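3.2 Ratings of reissued albums

We asked listeners to rate albums they had owned for more than 20 years, first from memory and then after one full play. The Cosbridge panel supplied 1000 paired ratings. Albums with gated drums lost the most ground on replay.
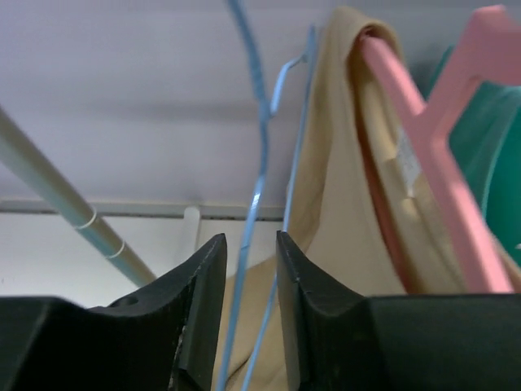

Does a remaster change the replay score?
Only slightly, and the shift was within the error of the scale.

Ratings from memory were collected in July, before any disc was sent out. Loudness was matched across pressings with the Zistlow meter. 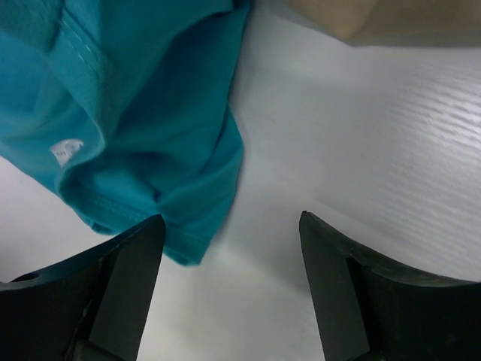

Figure 4. Teal-blue cloth with stitched hem.

The Parsons subset (550 pairs) was limited to debut albums. Its replay scores fell less than those of the full panel, and the spread was wider. 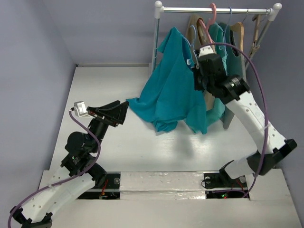

Figure 5. Teal shirt on a blue hanger, with garment rack and two robot arms.

Vocal stacking was coded by two raters working apart. Disagreements were settled by a third play, and tracks still in dispute were dropped. 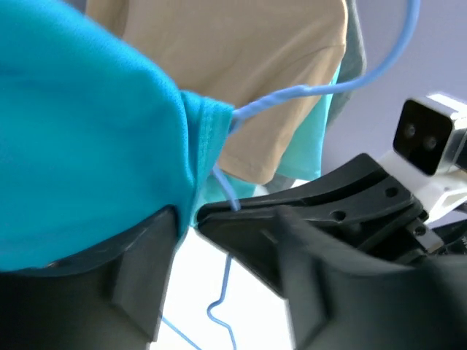
Lacey Marsden objected in review that a single replay favors albums with strong openings, and asked that side two be scored on its own. Those scores are given in Table 3.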